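Pharmacy & Medicines board > Labelling, codes and leaflets

Thread: Product code on the box doesn't match the leaflet

sorrel_dispenses
Started Tue 27 October

I do the booking-in at a small independent and we had a delivery of Ekance tablets this morning. The outer carton has a product code ending 3799. The leaflet folded inside has one ending 2913. Same name, same strength, same maker's name on both (Polák).

The batch number and expiry on the carton match the blister strips, so I'm fairly sure the tablets are what they say they are. But our system only recognises the 2913 code. When I scan the carton it comes up as not found and I have to key it in by hand.

Has anyone else had this, and is it something I should be reporting or just a slow update to the database?

m_tarrant
Slow update, nearly always. The maker changes the pack size or moves packing to another site, the carton gets a new code and the leaflets get used up from old stock. Ring your wholesaler and ask if 3799 is on their list. If it is, add it by hand and get on with your day.

greyhen
I wouldn't add anything by hand until you've had it in writing. Keying it in means the next person assumes somebody checked it.

Is the pack size the same? You said name and strength but not the number of tablets.

sorrel_dispenses
Carton says 40. The leaflet doesn't give one size, it just says "not all pack sizes may be marketed" like they all do.

Just looked at the old stock on the shelf and that is a different size, so maybe that's the whole answer. I should have looked before posting.

greyhen
Then it may well be the answer, yes. In the systems I've used the code goes with the pack as well as the drug. The old size keeps its own code and the new one gets its own. The leaflet ought not to carry the wrong one, though. Either it carries a code that covers all the packs or it carries none.

m_tarrant
Plenty of leaflets have a print reference at the bottom that looks like a product code and isn't one. Are you sure the 2913 on the leaflet is a product code? Which corner is it in?

sorrel_dispenses
Bottom of the back page, next to the revision date, which is September. But it does match what our system has for the old pack, so I don't think it's only a printer's reference.

Ivone Falcão
I worked in artwork control for a contract packer until I moved to hospital stores, so I may be able to help with part of this.

A code is usually built from blocks. The first block is the labeller, the next is the product and strength, and the last is the pack. How many digits go in each block depends on the country and the scheme, and some systems pad them out with zeros. So before anything else, check that your software isn't dropping or adding a zero when it reads the carton. I have seen that cause a "not found" more often than a real mismatch.

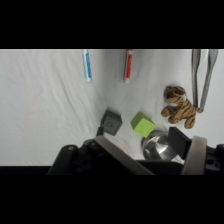

The second thing is who the labeller is. The company whose name is largest on the box is not always the company the code belongs to. Look in the small print for "manufactured by", "packed by" and "distributed by". If one says Polák and another says Cota, for instance, the first block could belong to either of them, and it can change when the contract changes even though the tablets are the same.

Third, the leaflet. In my old job the leaflet and the carton had separate artwork numbers and separate approvals. They were meant to be released together, but a line could be cleared for the new carton while the leaflet was still waiting. If the text for the patient is the same in both versions then it is an untidy mistake. If the dosing or warnings have changed between versions it is a serious one, and you can't tell which from the code alone.

I would put the packs to one side, write down both codes in full with the batch number, and ring the medical information line on the leaflet. It takes two minutes and they will log it.

m_tarrant
Agree with most of that but not with putting the packs aside. If there's a patient waiting and the strips match the carton, you'd be holding back perfectly good stock over a number on a leaflet.

Ivone Falcão
If a patient is waiting, then it is for the pharmacist on duty to decide, and they may well decide to supply. I only meant that the person booking in shouldn't put it on the shelf with a query open. Once it is on the shelf the query gets forgotten.

m_tarrant
Fair enough. We don't have a quarantine shelf, so in our place it would end up in a tote under the bench and be forgotten there instead.

pillcounter_dee
We had much the same with Clullau capsules. Carton had the new code, leaflet had the old. Wholesaler knew nothing, maker's line knew straight away and emailed a letter the same afternoon confirming both codes were live. I printed it and stuck it in the goods-in folder. So I'm with Ivone, ring the maker first. The wholesaler only knows what the maker has sent them.

greyhen
Did the letter say whether the leaflet wording was the same?

pillcounter_dee
It said "no change to patient information". I didn't compare them line by line.

greyhen
I would have done. But then I'd have been there till seven.

sorrel_dispenses
Update. Checked the zeros first, as Ivone said, and the scan is reading correctly, so it's not that. Small print says packed by Cota, and the old boxes say packed by Polák, so there has been a change.

Rang the line. They confirmed 3799 is the current code for the 40 pack and said the leaflet code is from the previous version. They wouldn't say over the phone whether the wording differs. They've taken the batch number and are going to email me.

Our pharmacist has had a look and the packs are on a separate shelf with a note on until the email comes. The old stock will do us for now.

Ivone Falcão
Good. When the email arrives, ask them for the current leaflet as a PDF if they haven't attached it. Then you can compare the two yourself, starting with the dose section and the interactions.

m_tarrant
And add the code once you've got it, or you'll be keying it in every week.

sorrel_dispenses
Will do both. I'll post again when I hear from them.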